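**Week 4 handout: Putting a price on a gripper station**

Welcome back, everybody, and thank you for the budget drafts (I read every one of them over a very large pot of tea!). Most of you did a fine job on the big purchase and then ran out of steam on everything around it, so let's spend today on the everything-around-it.

Start your sheet with the work itself. Write down what gets picked up, how wide and how heavy it is, and where it has to go. Shabani Shemweta, who taught this unit before me, used to hand back any budget that began with a catalog page, and I've kept up the habit. A pair of narrow fingers that holds a slim block nicely may be hopeless with a bowl, and you want to find that out while the money is still in the bank.

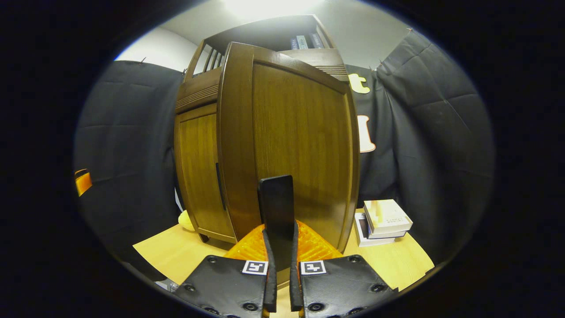
Then come the small lines, and I do mean all of them: spare fingers, screws, printed markers, backdrop cloth, lights, a table that doesn't wobble, and the household things you'll practice on. In the Stastberg plan we'll work from today, the small lines come to 2,000 dollars, and the first draft left out every one of them.

Please also budget people's time. Stastberg set aside 40 hours for setup and used 48, mostly on mounting and re-mounting. Godfrey Mussa kept the log, and it's at the back of your packet. Do read his notes on bolts, they're a treat.

**Quotes**

- Get at least 2, in writing, for anything that plugs in. The packet has one from Elance and one from Alutier.
- Check that both cover the same things. Elance puts shipping on its own line and Alutier folds it in, so the totals don't compare as they stand.
- Ask how long spare fingers take to arrive.

**For next time**

Redo your own sheet with the small lines and the hours added, one page if you can manage it. Swap with a neighbor before you hand it in. Drafts go in the tray by my door before noon, and if the tray is full, slide them under.

— Oduor Gachanja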